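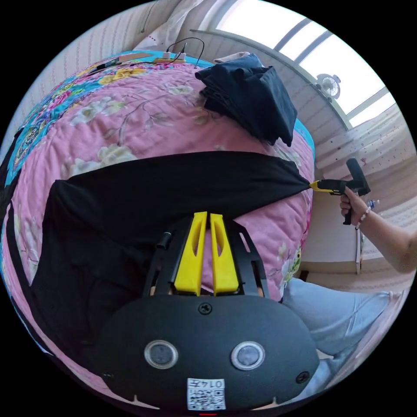
Charito Cabanatuan wrote in April that the first release mixed up quilts, bedspreads and comforters so badly she had to drop the whole bedding group from her totals. The groups have been redone in this release.

# Lavcombe Household Textiles List

Last edited 15 August 2018

Clothing and bedding kept in homes in Lavcombe and Tarkport, as reported by the people who live there. One row is one item. There are roughly 2000 rows from 339 households.

## Files

- `items.csv` — one row per item
- `households.csv` — one row per household, no names or street addresses
- `terms.md` — the words people used, and the group each one went into

## Columns in items.csv

| Column | Meaning |
|---|---|
| `item_id` | running number, with gaps where rows were removed |
| `house_id` | matches `households.csv` |
| `term` | the word on the form, spelling kept |
| `group` | one of 10 groups, see `terms.md` |
| `got` | bought new, bought used, gift, made at home, unknown |
| `before_2000` | yes, no or blank |
| `mended` | yes, no or blank |
| `note` | free text, lightly trimmed |

A blank in `mended` means the question was skipped. Please don't read it as a no. The Tarkport forms had the question on the back page and many came back with that page empty.
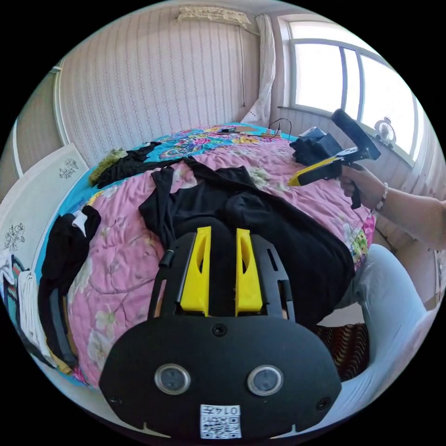 *Clothes and bedding on a bed.*

## How the list was made

Paper forms were handed out at the Pascual fabric store and left at both town libraries. People picked one room and wrote down the textiles they kept in it. Most picked a bedroom, so kitchen towels, curtains and coats are thin in the data. Two people typed up the forms, and rows where they disagreed were checked against the paper.

Terms were grouped by hand. "Throw" was the hardest — some people meant a small blanket, others a sofa cover. It now has its own group.

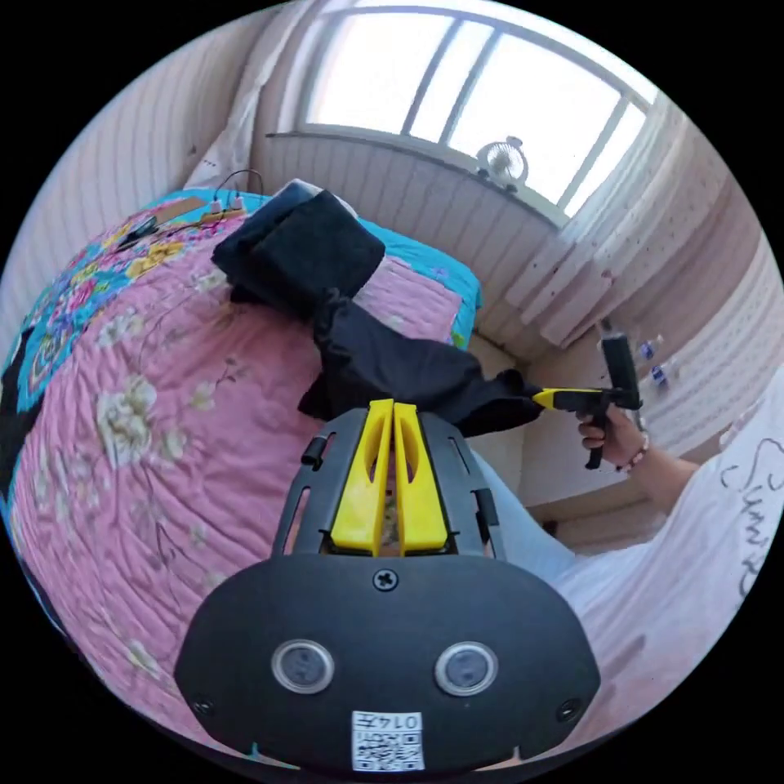
One user asked if `before_2000` could be swapped for a real year. It can't, as the form only offered a box to tick. Where someone wrote a year beside the box, it has been kept in `note`.

## Known problems

- House 41 used two forms for the same room. Some of its items may be listed twice.
- Pillowcases were sometimes entered as a pair and sometimes one by one.
- Fiber content was asked for but left out of the release. Too many answers were "cotton?" or "not sure."
- Accented letters were lost in a few notes when the files were moved over from Reltari,

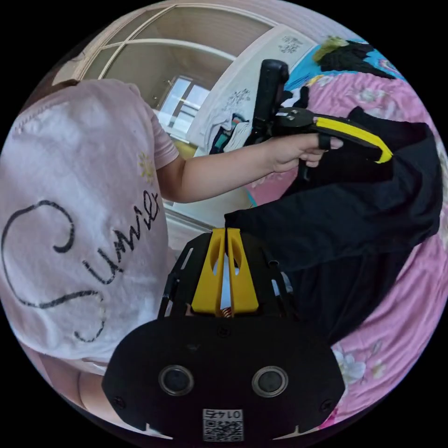
and the original forms are being used to put them back. This affects `note` only. The `term` column was typed a second time from paper and should be fine.

## Use

Free to use and share with credit to the Lavcombe Household Textiles List. The households chose to take part, so please don't use the list to estimate what all homes in either town own.

## Changes in this release

- Bedding split into sheets, blankets, quilts and covers
- `got` now has "bought used" apart from "gift"
- Empty rows at the end of `items.csv` removed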